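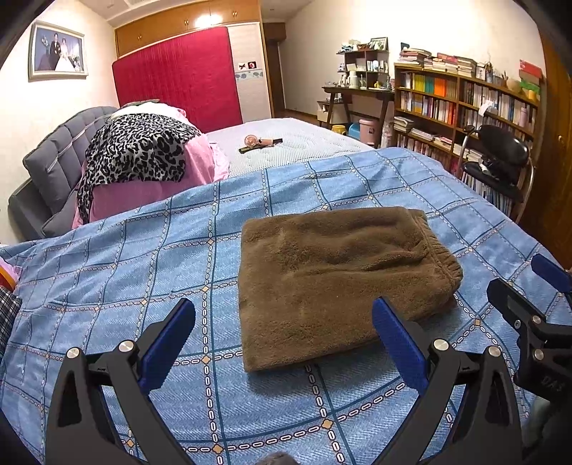
Home Session Safety and Quality Checklist, Hand-Held Gripper Demonstrations
Site type: private residence, bedroom. Task set: folding clothes on a bed.
Project: Pindesari household tasks, September round
Form supplied by Brondberg. Comments by the site inspector.

Marks used: OK, FIX (before the next session), STOP (no recording until cleared), N/A. The form wants a mark on every line. Where I thought a line was pointless I marked it anyway and said so.

Part A. Before anyone picks up a gripper

A1. Written consent from every adult living in the home. OK
Signed copies were in the binder. The consent form says the footage will be used to "improve robotic assistance in the home." The resident asked me what that meant and I couldn't tell her much. Brondberg should rewrite that sentence in words a person can say yes or no to.

A2. Recording area agreed with the resident. FIX
The agreement says "the bed." A camera on a hand tool sees a lot more than the bed. When the operator lifts the garment to turn it, the view swings up and takes in the far wall, the desk, the shelves, the closet. The agreement has to say "the room," and the resident has to hear it said out loud.

A3. Personal photos and papers covered or out of view. STOP
There is a framed wedding portrait on the wall above the headboard, bride and groom both in view. The operator told me faces are blurred later by software. I have heard that about a lot of software. Put a towel over the portrait or take it down, with the resident's permission, and put it back before you leave. Same goes for letters and anything with an address on it. I did not go through the papers on the bookcase and neither should the operator. Ask the resident to do it.

A4. Medicines, chemicals and breakables away from the work. FIX
There are jars and bottles on the shelf unit over the desk. I don't know what's in them. They are well away from the bed and I would leave them where they are, but the form asks whether they were "assessed" and nobody had asked the resident a thing. Ask.

A5. Pets and small children out of the room. OK
Door closed during takes. I'd still like a sign on the outside of the door.

Part B. Floor, furniture and reach

B1. Walking path at least 26 inches wide on the working side of the bed. FIX
Measured with a tape. It passes with the chair pushed in and fails with the chair pulled out. The operator backs up at the end of a fold to get the whole garment in view, and she backs up without looking. Move the chair out of the room for the session. It takes less time than arguing about it, and we did argue about it.

B2. Nothing tall standing loose near the operator. FIX
A spare mattress is up on its side, leaning in front of the closet. I was told it has been fine there for years. It may have been fine for years with no one swinging a pair of grippers around at the foot of the bed. Lay it flat somewhere else or strap it. Pushing on it with one hand to show me it doesn't move is not a test I can write down.

B3. Floor clear of cords. OK
Battery units, no cords while recording. The charging cord for the spare battery ran across the doorway when I arrived and was moved while I was writing this line.

B4. Work height suitable for the operator. FIX
A bed is too low for this. Everybody involved knows it's too low. The argument for it is that people fold laundry on beds, which they do, for a few minutes, with their own light hands. With a tool in each fist for a whole session it's a bad back waiting to happen. Either shorten the session or let the operator kneel on a pad. See also D2.

B5. Lighting even, no glare into the operator's eyes. OK
Bright spot on the overhead cabinet doors. It doesn't bother the operator. Whether it bothers the camera is someone else's form, although no one could tell me whose.

Part C. The grippers

C1. Both units of the pair inspected, pins and screws tight. OK
I checked each linkage pin by hand with the power off. No play that I could feel. The log for this pair shows the last check was done "regularly." Write a date next time.

C2. Finger pads seated and not worn smooth. OK, with a complaint
Ribbed pads look all right. There is no wear limit anywhere in the Chiriac manual, so "not worn smooth" is whatever the inspector had for breakfast. Ask Chiriac for a number or a sample of a worn pad to compare against.

C3. Pinch points marked. FIX
The fingers close on a linkage, and the linkage has gaps big enough for a fingertip. No marking on either unit. The manual says the closing force is "harmless." I put a pencil in it and the pencil got dented. Put yellow tape at the pinch points and tell the operator to keep loose sleeves and hair clear.

C4. Trigger springs back when released. OK
Both sides. The left one is slower. I wrote down the left one is slower on the last visit too.

C5. Weight of each unit as carried written on the unit. FIX
The sheet says 634 grams. My kitchen scale disagreed once the battery and the camera were on, by enough that I think somebody weighed it bare. The operator holds the thing with the battery and the camera on. Weigh it that way and put that on the sticker.

C6. Battery undamaged, not swollen. OK

C7. Wrist loop fitted and used. FIX
Fitted on both, used on neither. The operator says the loop gets into the picture. I don't care if it gets into the picture. If a unit goes over the side of the bed onto a bare foot, the footage won't be much comfort.

Part D. The operator

D1. Operator trained on this tool. OK
Certificate present, from Ferari, one afternoon. It covers opening, closing, calibrating and uploading. It doesn't cover lifting, posture or what to do if the resident gets upset. I've marked it OK, and all that means is a certificate exists.

D2. Breaks taken as scheduled. STOP
The schedule calls for a break after every 6 folds. I stood in the doorway and watched the operator go well past that. She's paid by accepted take, so of course she did. You can print the break rule on the wall in red letters and it will lose to the pay rule every time. I am leaving this as a STOP until the pay sheet is changed or someone other than the operator is keeping the clock.

D3. Operator knows the resident can end the session at any time. OK
She knew. So did the resident, who seemed to be the one person in the house having a good time.

D4. No pain, numbness or tingling in the hands reported. OK as reported
The form has the operator tick this herself in front of the person who signs her hours. I asked again in the kitchen and got a longer answer. I've sent that separately and it doesn't belong here.

Part E. The task as shown

I know this part is supposed to be about quality and I'm the safety person. They are on one form, so Brondberg gets my opinion on both.

E1. Garment clean and suitable. OK
Plush fleece with an elastic waistband. It's a hard thing to fold. The waistband gathers and pulls the end out of square, and the edges come out thick. I think it's a fair choice, since real laundry is like that.

E2. Demonstration is done the way a person would do it. FIX
In the takes I watched, the operator sometimes let go of the gripper handle and used her palm to flatten the fold, outside the camera's view. A robot learning from that will see a lump become flat for no reason. Flatten it with the grippers or leave it lumpy. A lumpy fold is what the tool can do, and I'd think that's worth knowing.

E3. Failed takes kept and labeled. FIX
Deleted on the spot, as far as I could tell. When I asked, I was told the failures "confuse the training." Maybe so. From where I sit, a project that throws out every drop and every snag will hand over a robot that has never seen one, and then somebody like me gets to stand next to it in a kitchen. Keep them. Disk space is cheap.

E4. Surroundings representative. OK
The room is lived in. Bedding is heaped up on one side, there are small things lying around on the bed, and the sheet has a printed pattern that must be rotten for a camera. I was asked whether I'd recommend clearing all that. For safety, only the side the operator walks on. For the rest, leave it alone. The earlier rooms in this round looked like furniture showrooms and I said so then.

E5. Number of takes appropriate. No mark
The Pindesari target is roughly 2,000 takes across all homes before the end of the round. I have asked where that number comes from and have had different answers from different people. It isn't a safety number. It's also what drives B4, D2 and E3, so I'm putting it down here where someone might read it.

Part F. Leaving the home

F1. Everything returned to where it was. OK
The resident checked. Laundry stayed folded.

F2. Recording confirmed off before the operator leaves the room. FIX
The light on the unit goes out when recording stops. It also goes out when the battery is low and, according to the manual, in "quiet mode." Check on the tablet, out loud, with the resident looking on.

F3. Resident given a contact for withdrawal. OK
Phone number works. I called it from the car. It rang a long time.

Result

Not cleared for the next session. A3 and D2 have to be closed first. A3 takes a towel. D2 takes a decision by Brondberg, and I'd like that in writing with the new pay sheet attached.

All FIX lines to be shown to me on site. Please don't send photos of the fixes, the last set was of a different room.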